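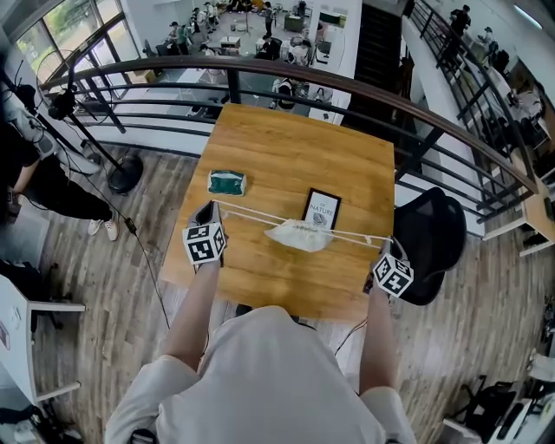 I've been doing demonstrations for 3 weeks now, and I still can't tell you whether they'll be any use.

I should say where I stand, for anyone who has only read my posts about bread and the leaking shed. I spent a long time writing robot programs the old way, point by point, at Jotell, and I was fairly good at it. You told the arm where to go and it went there. If it went somewhere else, you had made a mistake and you could find it. So when I moved to Vorkent and was handed a pair of grippers with handles on and told that the program would come out of my wrists, I had opinions. I still have most of them.

The job I've been on is the little drawstring bag. You hold a gripper in each hand, you take hold of the cord, you draw it out to both sides and the neck of the bag gathers up. A child can do it, as everybody who visits us is keen to point out. A child has fingers, though, and can feel a cord slipping. I have two pads at the end of a plastic housing, and what I feel is mostly the housing.

The first day was humbling. I dropped the cord, then I picked up the cord along with a fold of the bag, then I got both ends and pulled so unevenly that the whole thing slid along to one side like washing on a line. Idun Lunde watched some of this and told me to keep all of it. I asked why anyone would want a recording of me making a mess. She said the mess has the recoveries in it, and that if a model only ever sees tidy pulls it has no idea what to do when the cord is in the wrong place.

I see the sense in that. I also notice that it is a very comfortable theory for the person who doesn't have to sort the recordings afterwards. Where does a recovery end and a bad habit begin? I have a way of giving the left side a small extra tug at the finish. It does nothing. I do it with shoelaces too. By now it must be in hundreds of recordings, and as far as the model is concerned it is part of closing a bag. Somewhere down the line an arm is going to give the left side a small extra tug, for ever, and someone will write a paragraph about emergent behaviour.

The bit I do believe in is the hand-held part. We used to do all of this by remote control, sitting at a pair of leader arms with the real ones copying us, and it was miserable. There was a lag you got used to and then stopped noticing, and it made you slow and careful in a way that nobody is when they close a bag. I would go in, wait, look, creep a bit further, wait. Watch the recordings back and you'd think the operator was defusing something. Whatever learned from those learned to hesitate. With the grippers in my own hands a pull takes about four seconds, and it looks like a person doing a job.

What you lose is any promise that the robot can copy you. I can lean over the table. I can twist my elbow out to get a better angle on the cord and think nothing of it, and the arm at the other end of all this has joints that stop where they stop. The patterned cubes on the grippers are there for tracking, so we have a decent idea of where my hands went. Where my hands went and where the arm can go are separate questions, and I've sat in meetings where they were treated as the same one. 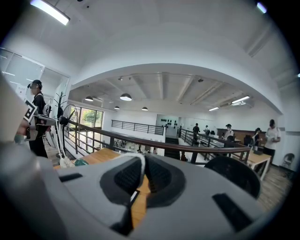
**Handling Team, Vorkent, upper floor**

Randi Kristiansen keeps the tally, and when I came in this morning it stood at 2,766 demonstrations for the bag across everyone who has had a go. People like that number. It has been on a slide. I'd like it better if I knew how many of them were different from each other in any way that matters.

My worry is this. We all stand at a table in the same building. The daylight comes through the same big windows and the ceiling lights are the same ceiling lights. The bag is a small white bag. If you closed your eyes and listened you could tell who was demonstrating from the rhythm of it, and there aren't that many of us. So is that a great many examples of closing a drawstring bag, or a handful of examples of Vorkent people closing one bag on one floor, repeated until the number looked impressive? I put it to Randi more or less in those words and she said "both, probably", and went back to her spreadsheet. Fair enough.

To be just to the team, we do shuffle things about. There's usually something on the table which has no business in the task, a tissue box or a card in a frame, and the idea is that the model should learn to ignore whatever isn't the bag. I approve of this in principle. In practice I've noticed that people set up the clutter the way they'd set up a desk. Nobody puts a tissue box where it would be truly annoying, half on top of the cord, say. We are tidy even when we're trying to be untidy. I did a run with the bag shoved up against something so that I had to fish for the near side of the cord, and I was asked afterwards whether the setup had been a mistake.

Then there's the cord itself. It's thin and it's white, and it lies over a dark pad, so you can see it well enough when it's in the grip. Against a white bag it is another matter. I can find it, having had several decades of practice with string. I remain to be convinced that a camera down by the fingers sees what I see, especially when the housing takes up so much of the view. Idun's answer is that the camera doesn't need to see what I see, it needs to see enough. Enough for what is where we usually stop and have coffee.

I had a long argument last month with a friend from my Jotell days. He thinks the whole business is a con. I wouldn't go that far, and I found myself defending it, to my own irritation. He says: write the program. I said, go on then, write it. Tell the arm where the cord is. It's a piece of string, it's somewhere else every time, and it changes shape when you touch it. He talked about fixtures. You clip the bag in a holder, you thread the cord over two pegs, and then your pull is two straight lines. And he's right, that works, it would work tomorrow. But you need a person to put the bag in the holder, and by the time she's done that she could have closed it herself and had a sit down.

So I'll grant that string is a good case for showing over telling. I couldn't write down what my hands do when the cord starts to slip. I've tried, on paper, and it came out as "squeeze a bit more and sort of follow it". That isn't a program in any language I know.

Where I part company with the enthusiasts is what happens next. We had a man round from Rustad, who pack small goods and would like to stop doing it by hand. Pleasant chap. He watched a few demonstrations and was plainly delighted, and I think he went home believing he had seen a robot close bags. He had seen people close bags while holding robot parts! I said so, perhaps more loudly than I needed to. He laughed and said yes, yes, but it's nearly there. I don't know how he'd know. I don't know how I'd know either, and I had been holding the things all morning.

The honest test, if I were allowed to set it, would be dull. Somebody outside the team brings a bag we've never handled, a darker one with a thicker cord, and puts it down however it falls. The arm gets one try. Then again with another bag. No resets by a helpful hand, no "oh, it nearly had it". I'd give it 180 tries over a few days and write down every one, with the ones where it pulled the cord clean out of the bag in a column of their own. Idun says we'll do something along those lines once Gernari is steady enough to leave running. Gernari is what we call the training setup, and it hasn't been steady since I joined, so I'm not holding my breath.

My wrists, since my sister asked: they're all right. The grippers aren't heavy, but you hold them out in front of you, and it's the shoulders that complain in the end. I've started raising the table a touch when I can get away with it. There's a mark on the leg where I like it. Idun has asked me to vary the height between sessions for the sake of the data, and I do, mostly. I've gone over to thin-soled shoes as well, which has helped my back more than the mat did.

The mornings are better than the afternoons. By four o'clock my pulls are getting lazy and I can feel myself skipping the little pause before the grip closes, and I suppose that's in the data as well, a tired man wanting his tea. I asked Randi whether she marks the time of day on the recordings. She does. I asked whether anybody has looked at it. She's going to check.

I'm on the bag again next week and after that there's talk of a zip. I have views on zips, and I'll save them until I've tried one with the grippers. The shed is still leaking, by the way. The new felt is here and the ladder isn't.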